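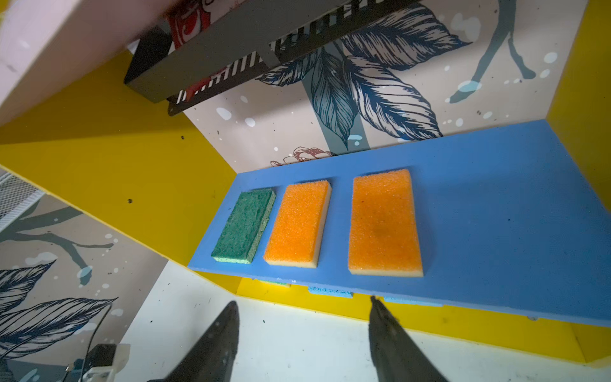 Sponges, green and orange, on the blue board.

THE LATE SHIFT
by Teguh Pattinasarany

Gisell had the letter in her apron pocket all through dinner service. Didn't open it. Plates, pans, more plates.

Old Delić came in at nine, smelling of rain. "Well?"

"Well what."

"Your brother wrote. Postie told me."

Course he did. Small town, Gerach - you couldn't sneeze. She dried her hands, tore the envelope crooked. One page. A twenty dollar note, soft as cloth.

I owe you this from the ferry, it said. October, remember?

She did'nt. Then she did. The grey water, his coat round both of them.

"Bad news?" said Delić.

"No," she said, and put the kettle on.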